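Brarkovberg opens applications for teacher-librarian certificate bursaries

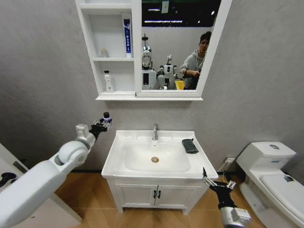

Applications are open for the second round of the Brarkovberg Teacher-Librarian Bursary, which pays course fees for classroom teachers moving into school library roles. The program is run by the Brarkovberg School Libraries Network and will fund 57 places in the coming school year.

The bursary covers tuition for the graduate certificate in school librarianship, a part-time course delivered online over two semesters. It does not cover textbooks, travel or replacement staffing. Schools are expected to release successful applicants for five study days across the year, and the principal must sign the release form before an application is lodged.

The network received 158 applications in the first round. Of those, 101 met the eligibility rules and went to assessment. Most of the remainder were set aside for a missing release form or for teaching registration that had lapsed, according to program manager Kavitha Reddy.

"We have moved the form to the front of the application," Reddy said. "The system will not accept a submission without it."

Two categories apply. Category A is for teachers in primary schools, including combined schools where the applicant works mainly with younger year levels. Category B is for secondary teachers. Places are divided between the categories in proportion to eligible applications, and unfilled places in one category can be transferred to the other.

Applicants must hold current teaching registration, have completed at least two years of classroom teaching and be employed at a member school on the closing date. Teachers on fixed-term contracts may apply if the contract runs to the end of the course. Staff who already hold a library qualification are not eligible.

Assessment will be carried out by a panel of three: Etenesh Kumsa, Roald Boström and Krishnamoorthy Kurian. Each application is scored separately on the written statement, the school's library plan and the referee report. The library plan carries the most weight — a change from the first round, when the three parts were scored equally.

Recipients agree to work in a school library for two years after finishing the course. The time may be served at more than one school, provided each is a member of the network.

Applications close at 5 pm on the last working day of August. Late applications will not be considered. Applicants will be told the result by email, and those who miss out may ask for their scores in writing. Questions about eligibility should be sent to Hala Chamoun at the network office.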